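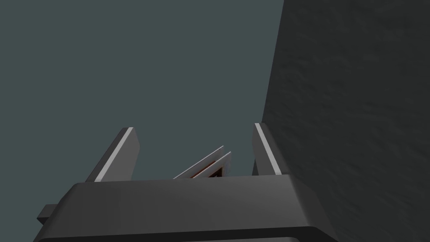
Week 2: Stock control in a small warehouse

Reading before the session: chapter on reorder points, plus the Bamari case sheet.

Any business that keeps goods has to decide when to order more and how much to order. Order too late and customers wait. Order too much and money sits on the shelf.

Terms used today

Lead time: the days between placing an order and having the goods ready to pick.
Safety stock: the extra units held in case demand rises or a delivery is late.
Reorder point: the stock level at which a new order is placed.

The rule is: reorder point = daily demand x lead time + safety stock.

Worked case. Bamari sells 10 boxes of hinges a day. Its supplier, Meltov, has a lead time of two days. Bamari holds 12 boxes as safety stock. The reorder point is 10 x 2 + 12 = 32 boxes. When the count reaches 32, the buyer places an order for 50.
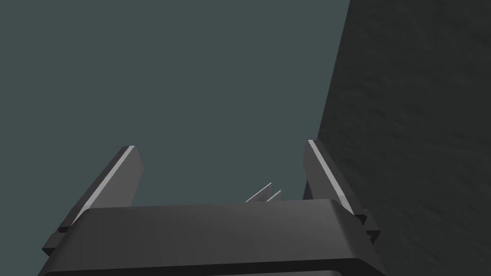 Computer-rendered view of a gripper with two fingers.

Note that the order size does not appear in the rule. When to order and how much to order are separate questions, and students often mix them up in the exam. Order size depends on the cost of placing an order, the cost of storage and any discount for quantity.
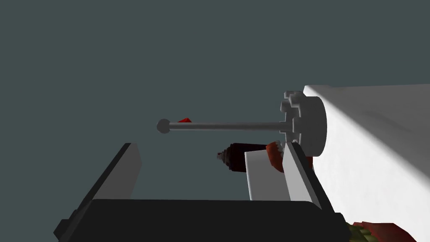 Safety stock is harder to set. Pomare, the second firm on the case sheet, used the same figure for every item for years. Slow items piled up and fast ones ran out. It now sets the figure item by item and checks it each April.

For next week

Work out the reorder point for the three Drikura items on the back of the case sheet. Show your working. Then write a short paragraph on what would change if the lead time doubled.

Last revised Apr 27, 2024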